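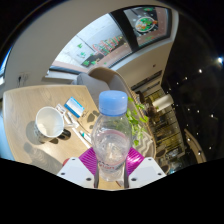
Clearing a pale oak table that collects everything
Forum: Household Surfaces and Storage
Started 11 July 2026

plinth_228
Table is oak, light, oil finish from Musitz, curved edge. It sits by a window with a plant and one upholstered chair. Current load: water bottle, white mug, small blue and white box or card, a packet, a long white stick-like thing and something like a toothbrush head that migrated. I clear it at night and it is full again by noon. Looking for a method. Also, does a mug mark an oiled top if left for 60 minutes?

sawkerf
Mug: depends on the foot. An unglazed foot ring holds water and will print on oil. Dry the base and you can leave it all day. The finish needs 21 days to cure before you judge it.

plinth_228
Cured long ago. No rings so far. The mug is empty most of the time anyway.

Grommet33
Sort by destination. Mug to sink, bottle to shelf, small items to wherever they live. One tray for whatever is left. I use a Nirnora tray, 33 cm, felt underside.

sawkerf
Disagree on the tray. A tray gives clutter an address. Mine filled up in a week and I then had a full tray plus a full table.

Grommet33
Then it was too large. Pick one that holds a mug and a bottle and stop there.

lowdrawer
Skamell makes a shallow drawer that screws to the underside. Check the thickness of the top first. Mine came with screws that were too long and I had to buy shorter ones.

sawkerf
I would not put screws into a solid oak top for the sake of a packet and a box or card.

lowdrawer
Four pilot holes on the underside. The top does not care.

plinth_228
No drilling. What about the plant? The leaves hang over the place where the bottle goes.

Grommet33
Move the bottle, leave the plant. Saucer under the pot, cork under the saucer. Morelli cork is fine if you trim it.

sawkerf
Agreed on the cork. Lift it weekly and check for damp.

plinth_228
Ordered a small tray and cork. The small items went back where they live this morning. The blue and white box or card is still on the table.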